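Seite drucken | Thema per E-Mail versenden

Forum Haushalt & Wäsche » Falten, Legen, Stapeln

Thema: Handtücher – dritteln oder vierteln?

**kantenkoenigin**
Ich frage für eine Beziehung, die sonst gut läuft. Bei uns werden Handtücher seit dem Zusammenziehen zweimal gefaltet, einmal von mir und einmal richtig. Ich viertle, die andere Hälfte des Haushalts drittelt der Länge nach und legt dann noch mal um. Im Schrank (Brollska, 3 Böden, der unterste hängt durch) liegen also zwei Stapel, die sich gegenseitig verachten. Wie macht ihr das? Und bitte kein "Hauptsache sauber", so weit bin ich noch nicht.

**waschbaer_ost**
Dritteln. Der Rand verschwindet innen und vorne liegt eine runde Kante. Wer viertelt, hat vier Zipfel zum Anschauen und nennt das dann Ordnung.

**Frotteur a. D.**
Hauptsache sauber.

(Entschuldigung, den Namen habe ich mir 2,190 Beiträge lang nicht mehr angeschaut, der kommt von Frottee.)

**kantenkoenigin**
@waschbaer_ost: Dritteln passt bei mir aber nicht in die Tiefe. Die Böden sind für Viertel gemacht, das hat Brollska sich bestimmt etwas gedacht. Außer beim untersten.

**lagenweise**
Ihr streitet über den zweiten Schritt. Der erste ist, das Tuch überhaupt glatt zu bekommen, und da sehe ich bei den meisten Leuten schwarz. Auf dem Bett falten geht nicht, die Matratze gibt nach. Auf dem Bügelbrett geht es auch nicht, weil immer eine Seite runterhängt und den Rest mitnimmt. Man braucht einen großen Tisch, an dem man von zwei Seiten stehen kann, und eine zweite Person, die nicht beleidigt ist, wenn man "deine Ecke" sagt.

Zu zweit nimmt jeder ein Ende, dann anheben, bis das Tuch frei hängt, und erst danach auf Zug. Frottee will diagonal gezogen werden, wenn es schief aus der Maschine kommt. Gerade ziehen macht nur die Naht wellig.

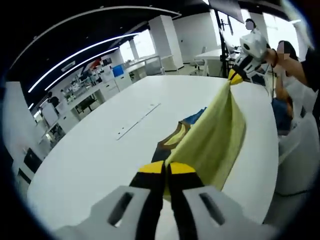 Danach ablegen, von der Mitte nach außen streichen, und dann dürft ihr meinetwegen dritteln, vierteln oder auslosen. Dunkle und helle Tücher übrigens getrennt stapeln, die Fusseln wandern sonst, und zwar immer auf das dunkle. Gestreiftes kommt bei mir zuunterst, das verzeiht alles.

**waschbaer_ost**
Diagonal?? Damit ziehst du dir das Gewebe auf Dauer zur Raute. Ich habe noch zwei Murnine-Badetücher, die sehen aus wie Drachen. Zum Steigenlassen.

**lagenweise**
Murnine waren immer schon Drachen. Und ich rede von einmal sanft ziehen, du redest vermutlich von Tauziehen.

**Frotteur a. D.**
Ich falte allein, über dem Kinn. Tuch oben mit beiden Händen, Mitte unters Kinn, Arme zusammen, fertig. Braucht keinen Tisch und keine Ehe.

**kantenkoenigin**
Unters Kinn! Bei frischer Wäsche! Da kann ich sie ja gleich wieder reinwerfen.

**nadelundfaden77**
Stiller Mitleser, jetzt muss ich doch. Meine Großmutter hat bei Türkmen in der Mangelstube gearbeitet, da gingen am Tag 1.000 Tücher durch, und die wurden weder gedrittelt noch geviertelt. Die wurden halbiert, halbiert und dann gerollt. Rollen nimmt weniger Platz weg und man sieht sofort, welches fehlt. Seit Juli letzten Jahres ist bei uns alles gerollt und ich habe wieder ein Fach frei. Da liegen jetzt Kabel drin, aber das ist ein anderes Thema.

**waschbaer_ost**
Gerollte Handtücher sind Hotel. Wer rollt, legt auch eine Praline drauf.

**nadelundfaden77**
Was spricht gegen die Praline?

**lagenweise**
Rollen geht bei dünnen Tüchern. Bei dicken hast du 20 Baumstämme im Schrank, und sobald du einen rausziehst, kommt der Rest hinterher. Für Geschirrtücher bin ich dabei.

**kantenkoenigin**
Zwischenstand: Wir haben gestern zu zweit am Esstisch gefaltet. Es lief ordentlich bis zu dem Moment, in dem es "deine Ecke hängt" hieß – sie hing nicht, der Tisch ist zu schmal. Das kleine Gästetuch wurde danach schweigend gelegt. Gedrittelt.

Der Kompromiss lautet vorerst: Badetücher geviertelt, Handtücher gedrittelt, Waschlappen in den Korb von Nondent, ungefaltet, Deckel drauf.

**waschbaer_ost**
Ungefaltete Waschlappen. Und ich dachte, hier schreiben Erwachsene.

**Frotteur a. D.**
Der Deckel ist doch das Beste daran. Wo gibt es den Korb, und passt der auf einen durchhängenden Boden?

**kantenkoenigin**
Passt. Er rutscht von selbst in die Mitte.

Kontakt | © Forum Haushalt & Wäsche | Nach oben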